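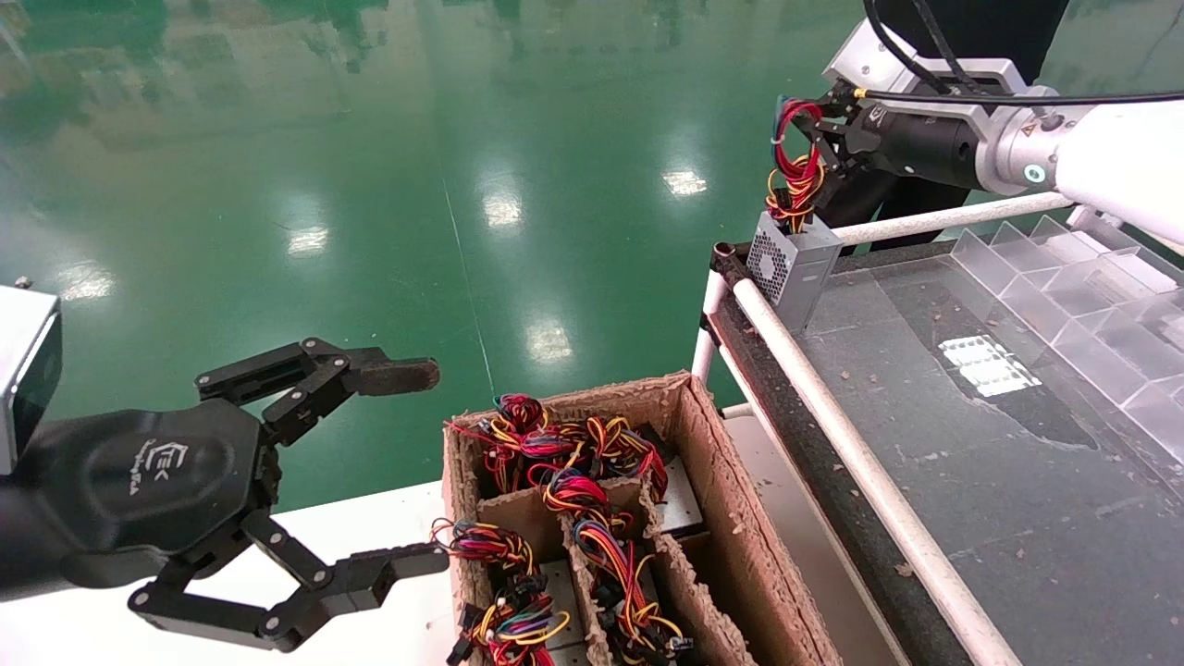
A **wiring harness** (also called a wire harness, cable harness, or wiring loom) is a group of electrical wires gathered into one assembly and fitted with connectors, so that it can be installed as a single part. Harnesses carry power, signals, or both between the parts of a machine. They are found in cars, washing machines, office equipment, furnaces, and desktop computers, where the best-known type is the set of leads that comes out of the power supply unit.

The words *harness*, *loom*, and *cable assembly* are often used for the same thing. Where a distinction is made, a cable assembly has one outer jacket around all of its conductors, while a harness leaves the wires separate and holds them together at intervals with tape, ties, sleeving, or lacing cord.

## Construction

### Wire

Most harness wire is stranded copper covered with a layer of plastic. Stranded wire bends more easily than solid wire and is less likely to break when it is moved. PVC is the usual covering for indoor equipment. Cross-linked polyethylene, silicone, and fluoropolymers are used where the wire will get hot or come into contact with oil.

Wire thickness is given in square millimeters or, in the United States, by American Wire Gauge (AWG), in which a larger number means a thinner wire. The main leads of a computer power supply are commonly 18 AWG, with 16 AWG used for heavier loads. Fan and signal leads are often 22 AWG or thinner.

### Terminals and housings

Each wire normally ends in a small metal terminal that is crimped onto the bare copper. A second pair of tabs on the terminal folds over the insulation and takes the strain when the wire is pulled. The terminal is then pushed into a plastic housing until a small spring barb, or lance, locks behind a shoulder in the plastic.

Housings are shaped or keyed so that they fit only one way. Many have a latch that must be pressed before the two halves will separate. Black, white, and natural nylon are the most common housing materials and colors.

### Coverings

Harnesses may be left bare or covered. Common coverings include:

- spiral wrap, which can be added after the harness is built
- braided sleeve, usually polyester
- split corrugated tube, common under the hoods of cars
- cloth or PVC tape, wound with an overlap
- heat-shrink tube, used mainly at the ends and over splices

A bare harness is cheaper and bends more freely. It also tangles far more readily in storage.

## Color coding

There is no single color code for all harnesses. Car makers, appliance makers, and computer makers each follow their own practice, and colors within one industry can differ by country and by year.

Computer power supplies built to the ATX pattern use a code that has stayed mostly the same since the 1990s:

| Color | Use |
|---|---|
| Black | Ground |
| Red | +5 volts |
| Yellow | +12 volts |
| Orange | +3.3 volts |
| Blue | −12 volts |
| Purple | +5 volts standby |
| Green | Power-on signal |
| Gray | Power-good signal |

The −12 volt line is little used in newer equipment. Many recent power supplies have all-black wires, in which case a conductor can be identified only by its position in the connector. Color should not be relied on for testing, as some manufacturers have built units with the same connectors and a different arrangement of wires.

## Attached and detachable harnesses

In a non-modular power supply, every lead is soldered to the circuit board inside the case and leaves through one opening, usually protected by a plastic grommet. The leads cannot be removed without opening the unit. In a modular power supply, the leads plug into sockets on the case, and only those that are needed have to be fitted. Semi-modular units have the main leads fixed and the rest detachable.

Detachable leads are a frequent source of trouble when parts are stored together. The end that goes to the computer is standardized, while the end that goes to the power supply is not. A lead from one model may fit into the socket of another and put the wrong voltage on a drive or board. Leads kept for reuse should be tied to a label giving the make and model of the unit they came from.

## Storage and handling

Loose harnesses are awkward to store. The connectors act as hooks, catching on other wires, and a container of unsorted harnesses can become one mass in which nothing can be lifted out singly. Most of the methods in use are meant to keep one harness from reaching the next.

### Partitioned boxes

The partitioned cardboard box is the cheapest method and one of the most common. Strips of corrugated board are slotted halfway through and fitted across one another to form cells, the same construction used for shipping bottles and glassware. One harness or one small group goes into each cell. The dividers keep connectors apart and can be lifted out and replaced when they wear.

Cardboard has a limited life in this use. The top edges of the walls fray where hands and connectors rub against them, and the slots in the dividers tear. Boxes used for parts with sharp terminals or metal brackets are sometimes given a plate or a sheet of hardboard in the bottom. Plastic boxes with molded or sliding dividers last longer and cost more.

Ordinary cardboard gives no protection against static electricity. This matters little for plain wire, but harnesses with circuit boards, sensors, or LEDs attached are normally kept in conductive or static-dissipative containers.

### Hanging

Long harnesses, such as those for vehicles, are often hung from pegs or rails by their middle or by one end. Hanging avoids sharp bends and keeps the branches visible. It takes up more room than boxes and leaves the connectors open to dust.

### Coiling and bagging

Short harnesses can be coiled and held with a hook-and-loop strap, a paper band, or a twist tie. The coil should be loose enough that the wires are not bent tightly where they enter the connectors. Bags are used for new stock and for harnesses that have been tested. Clear bags make it possible to check colors and connectors without opening them.

### Handling

A harness should be picked up by the body of the bundle or by a housing. Pulling on a single wire can draw the terminal partly out of its housing. This fault, called terminal back-out, is hard to see and may cause a connection that works only some of the time. Tangles are best freed from the connector end, passing one connector at a time through the loops.

A power supply with fixed leads is supported by its metal case when it is moved. Its weight should not hang from the wires, which may chafe against the edge of the opening or strain the solder joints inside.

## Inspection and testing

Visual inspection looks for cut or flattened insulation, missing latches, bent pins, and browned plastic near the terminals. Browning is a sign of overheating, most often caused by a loose crimp. A harness with a browned connector is usually discarded, as cleaning the contacts does not restore the spring force of the metal.

The basic electrical test is for continuity, and it shows whether each wire connects the right two points and no others. It can be done with a handheld meter or with a test board into which the whole harness is plugged. Crimp quality is checked by pulling sample terminals until they fail and recording the force. In some trades harnesses are also given an insulation test at 300 or 1000 volts, depending on the rating of the wire. Any connected electronics must be removed first.

## Salvage and recycling

Harnesses removed from scrapped equipment are reused, sold for parts, or recycled for their copper. Sorting for reuse generally follows connector type first and length second. Harnesses with cut ends may still supply good connectors and short lengths of wire.

For recycling, wire is graded by how much copper it contains in relation to its covering. Harness wire ranks below heavy building cable because the strands are thin and the connectors add plastic and other metals. Removing the housings raises the grade but takes time. The wire is chopped into small pieces, and the copper is separated from the plastic with shaking tables or air. Burning off the insulation releases toxic smoke and is illegal in many places.

Power supply units are commonly recycled with their leads either cut close to the case or left on. The case is steel or aluminum, usually with a perforated grille over the fan. The units should be opened only by trained people, as the large capacitors inside can hold a dangerous charge after the plug has been removed.

## See also

- Cable management
- Crimp connection
- Corrugated fiberboard
- Electrical connector
- Power supply unit (computer)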